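How to Re-Caulk a Bathtub in an Afternoon

Fresh caulk is my favorite cheap fix, and it makes a tired bathroom look so much better!
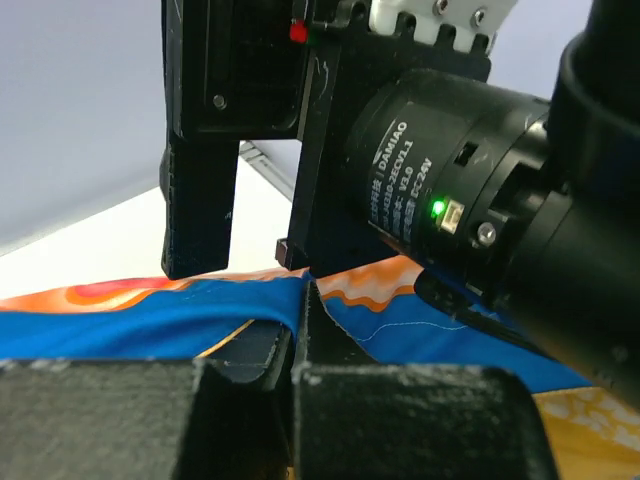
Rekero
Home projects writer

Step 1. Cut out the old bead with a utility knife, then scrape off the leftovers with a plastic scraper. Wipe the joint with rubbing alcohol and let it dry for 10 minutes.
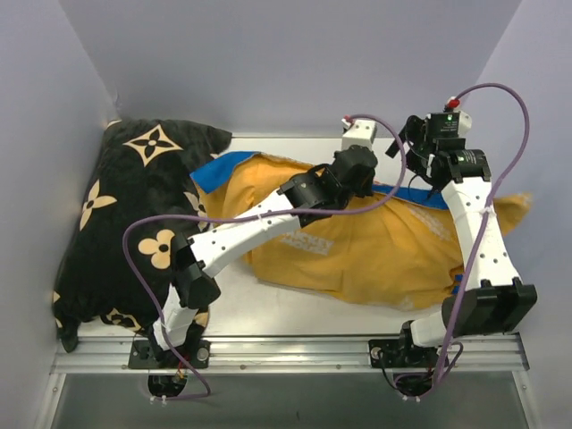

Patterned pillow and orange-yellow cloth

Step 2. Run painter's tape above and below the joint. Fill the tub with water (this opens the gap as wide as it gets) and squeeze in 100% silicone in one steady pass.

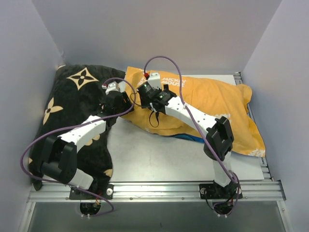 Step 3. Smooth and peel
Run a damp finger along the bead, then pull the tape right away while the silicone is still soft. Wait 24 hours before you drain the tub, and enjoy that crisp white line!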